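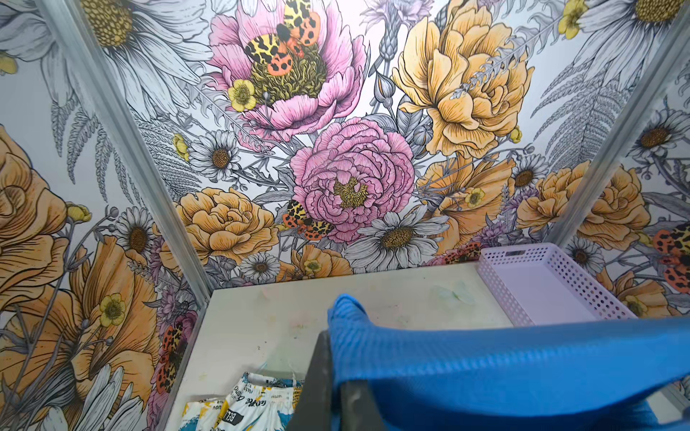
Botanical wallpaper with a moth resting on a pink peony.

Lunmont opens leftover wallpaper exchange to all households

MERRICK - Lunmont, the wallpaper and paint retailer, is opening its leftover roll exchange to the general public in May. The exchange has been limited to decorators with a trade account until now. Under the new terms, any household can bring unopened rolls to the Lunmont store in Merrick and receive store credit, and any household can buy returned rolls at a reduced price.

The exchange accepted 3303 rolls during its trade-only period. Most were single rolls left over at the end of a job. They came from bedrooms, hallways and dining rooms, and from a smaller number of restaurants and guest houses.

"People buy one more roll than they need, and they are right to do it," said Kane Pearce, who manages the exchange. "If you run short halfway up a stairwell and the print run has sold out, you have a real problem. So the extra roll gets bought, the job gets done, and then it sits in a closet until somebody moves out. We would like it back before then."

Lunmont's standard returns policy will stay in place. Customers who bought rolls at the store still have 60 days from purchase to return them unopened for a full refund. The exchange is meant for rolls that are past that date, or that were bought somewhere else.

How the exchange works

Rolls can be handed in at the exchange counter, at the rear of the Merrick store next to paint mixing. Staff check the wrapper, the label and the ends of each roll, and credit is issued at the counter the same day.

To be accepted, a roll must be in its original wrapper with a readable label showing the pattern number and the batch number. The wrapper may have small tears as long as the paper inside has not been creased or marked. Rolls that have been kept in a garage or basement are accepted if they pass the same check, although Pearce said that many of them do not.

"Damp is the main reason we say no," he said. "The ends of the roll go wavy. It may look fine on the shelf, but it will not hang flat, and we are not going to sell that to someone."

The credit is a share of the price at which Lunmont expects to resell the roll. It depends on the pattern, the condition and how many rolls of the same batch are already in stock. A roll that completes a set is worth more than a roll on its own. Credit can be spent on anything in the store, including paint, paste and tools, and it does not expire.

Rolls from any maker are accepted, including patterns that have been discontinued. Lunmont does not accept opened rolls, pre-pasted rolls with a broken seal, or wall murals sold in numbered panels. Peel-and-stick products are also excluded for now. The backing on those products ages at different rates depending on how they were stored, and the store has not found a dependable way to check it at the counter.

Batch numbers

The largest part of the work is sorting by batch. Wallpaper is printed in runs, and color can shift slightly from one run to the next. Two rolls with the same pattern number may look the same in the hand and show a clear line once they are side by side on a wall.

All returned rolls are entered in Venden, the stock list Lunmont built for the exchange. Each entry shows the maker, pattern, batch, roll width, pattern repeat and condition. Customers will be able to search Venden from home when the exchange opens to the public, and can put a hold on rolls for four days while they decide. A hold does not require a deposit.

Customers can also leave a request. If someone is looking for one more roll of a given batch, the request stays on the list until it is matched or withdrawn, and the customer is contacted when a match comes in. Decorators used this part of the exchange more than Lunmont had expected.

"We thought it would be mainly people looking for a bargain," Pearce said. "A lot of it has been repairs. A pipe leaks, or a dog scratches the corner by the door, and they need one strip of a paper that was hung years ago. They do not want to redo the room. They want that one strip."

He added that customers who plan to stay in their homes should think about keeping one roll themselves, even with the exchange open. "If you love the paper, hold on to a roll and store it flat, indoors. Bring us the others."

Short lengths

Single rolls are the hardest to sell, and the exchange has a separate section for them. Staff have put together a printed guide to small jobs that can be done with one roll, which is free at the counter. It covers the backs of bookcases, drawer linings, closet doors, stair risers and the wall behind a small desk. The guide explains how to work out the number of usable strips in a roll once the pattern repeat is taken into account, a step that the store says is often missed.

Large prints need particular care. When the design is big, more paper is lost at the top and bottom of each strip in order to line up the pattern, and a roll may yield one strip fewer than the buyer planned for. Staff at the counter will do the calculation for anyone who brings the height and width of the wall. Customers should measure in more than one place, as ceilings in older houses are seldom level.

Rolls that cannot be sold

Rolls that have been in the exchange for a long time without a buyer will be offered to schools and community theaters in Merrick free of charge. Groups that would like to be on the contact list can sign up at the counter. They do not need to be registered charities, but the paper must be for their own use and cannot be resold.

Paper that is damaged after being accepted, or that no group wants, will go to Humis, which makes packing material from paper waste. Humis takes plain and coated papers but not vinyl. Lunmont said vinyl rolls remain a problem, and that it currently has no outlet for those that do not sell. For that reason the counter will be more selective with vinyl, and may turn down patterns that are already well stocked.

Changes to the store

The exchange counter has been widened to handle more visitors, and racks have been added along the rear wall. Rolls are shelved by main color and then by batch, with the pattern side facing out. A cutting table will be available so that customers can unroll the first few feet of a paper under daylight lamps before buying. Once a roll has been opened this way at the store, it can still be bought, and the price is not changed.

Sample cuts from exchange stock will not be offered. Lunmont noted that cutting a sample from a single roll could leave a buyer short of a full strip. Customers who want to see a paper at home may borrow a roll overnight against its full price.

The counter will keep the same hours as the rest of the store, except that returns will stop at 4 p.m. to leave time for checking and entry. Customers with more than 21 rolls are asked to call ahead so that a second member of staff can be at the counter. Parking for unloading is at the side entrance.

Trade customers

Decorators with a Lunmont trade account will see few changes. They will continue to receive credit on account, and can still drop off rolls at the trade desk in the morning without waiting for them to be checked. Holds placed by trade customers before the public opening will be honored.

Decorators may return rolls on behalf of a client. In that case the credit can be issued in the client's name, and Lunmont is asking decorators to agree on this with the client before the job starts. The trade desk has a short form for the purpose.

"It saves an awkward talk at the end," Pearce said. "The client paid for the paper. If they want the decorator to have the credit, that is fine, but it should be written down."

Questions still open

Lunmont has received requests to accept returns by mail. It has no plans to do so at present. Rolls are easily dented in transit, and a roll that fails the check would have to be shipped back to the sender. Sales by mail will be possible within the state, with the buyer paying for shipping.

The store is also considering whether to take back leftover borders and fabric-backed papers. A decision on both is expected once the public exchange has been running for a full season.

"We will see what comes through the door," Pearce said. "I would ask people to look at the label before they load the car. If the label is gone, we cannot take it, however nice the paper is."

About Lunmont

Lunmont sells wallpaper, paint and decorating supplies to households and trade customers from its store in Merrick. The leftover roll exchange is run by store staff and is open to customers whether or not they have bought from Lunmont before.

Media contact

Kane Pearce, Exchange Manager, Lunmont, Merrick. Interviews and visits to the exchange counter can be arranged through the store's front desk during opening hours.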